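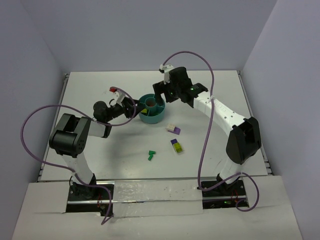

Bread too sour after moving to a new apartment

Baking and Fermentation > Sourdough > Problems and Questions

javmont_rye
Posted 7 Aug 2021

Hello everybody. I read this forum for a long time but I write for the first time, so please excuse my English.

In April I moved from Jurville to the coast. I took my starter with me in a jar, and it traveled well. In the old kitchen I baked the same bread every week for years: white flour with 20 percent whole rye, and a night in the refrigerator. The taste was mild, with a little bit of milk in it, if you understand me. In the new apartment the same recipe gives a bread that is much more sour. My children leave the crust on the plate and eat the middle with a lot of butter.

I did not change the flour. I use Caron white flour, and the rye is from the small mill at Mamura, as before. The water is different, of course. The kitchen is also warmer, because the window looks to the south and there is no tree.

My question is this: is it the water, or is it the temperature? My neighbor says that the sea air brings other bacteria into the jar. I would like to know if this is possible before I buy a filter.

oldcrumb
Temperature. I would put money on it. Your starter is ripe much earlier than it used to be and you are feeding it by the clock. By the time you mix the dough it has gone way past its peak and you are pouring acid into the bowl. Feed it more flour and less old starter, and use it when it is still domed on top.

Forget the filter.

tidewater_loaf
I don't agree that water can be ruled out so fast. When I moved from a soft water town to a hard water town, my dough behaved differently from the first bake. It was tighter, slower to relax. The sourness changed too, though I admit I changed ovens the same month. A bottle of plain spring water costs very little. Bake one loaf with it and one with the tap water, same day, same dough otherwise. Then you know.

As for the sea air, I live close enough to smell it and my bread is not sour at all.

javmont_rye
Thank you both. I measured the kitchen yesterday in the afternoon and it was 33 degrees (Celsius) next to the stove, where I keep the jar. I was surprised. In the old house this corner was the coldest one, next to the pantry door, and I put the jar in the same position without thinking - a habit.

I feed with one spoon of starter, two spoons of flour and two spoons of water, in the evening and in the morning. It always worked.

oldcrumb
33! There's your answer. At that heat a feeding like yours is finished in a few hours and then it sits there starving until you come back. Go to one spoon of starter and ten of flour, and move the jar away from the stove. A cupboard near the floor is fine.

flourandpatience
I want to say something about the refrigerator, which was forgotten here. How long does the dough stand on the counter before it goes in? If the dough is already warm and well risen, it needs a long time to cool down, and it continues to work all this time. I had exactly this problem two summers ago. I was sure the fridge was broken, but I was putting in a warm lump of dough in a thick ceramic bowl.

Now I do the bulk rise with cold water and watch the dough, not the recipe. My summer bulk is shorter than my winter one by almost half.

tidewater_loaf
Good point on the ceramic. Metal or thin plastic cools faster.

oldcrumb, one to ten is a lot for somebody who feeds twice a day. In a cooler cupboard it may not be ready by morning. I would begin with one to five.

oldcrumb
In that kitchen? It'll be ready. But fine, start at five and see.

javmont_rye
I did several of these things together, which I know is not scientific. The jar is now in the lower cupboard. I feed one to five, and the dough goes into the refrigerator in a steel bowl after 3 hours. Before, it was almost five.

The bread from this morning is less sour. It is not yet the bread from Jurville, but my younger one ate the crust. The crumb is also more open than before, and the loaf did not spread on the stone.

I also made a small loaf with bottled water, as tidewater_loaf proposed. My husband and I tasted both without knowing which was which. He preferred the bottled one, I preferred the tap. So I do not know what to say about this!

tidewater_loaf
That's a fair result. I still think you should repeat it, with the same flour bag if you can. Rye changes from one milling to the next and so does the taste.

flourandpatience
Very nice. If it is still too sour for you, reduce the rye a little. Whole rye makes the sour taste stronger in warm weather, at least with my starter.

javmont_rye
I would like to keep the rye - it is the part of the bread I like most. But I can move some of it out of the starter and put it directly in the dough. I will try this next week, and I will write here how it was.

oldcrumb
Do that. And bake it darker, 45 minutes at least for a loaf that size.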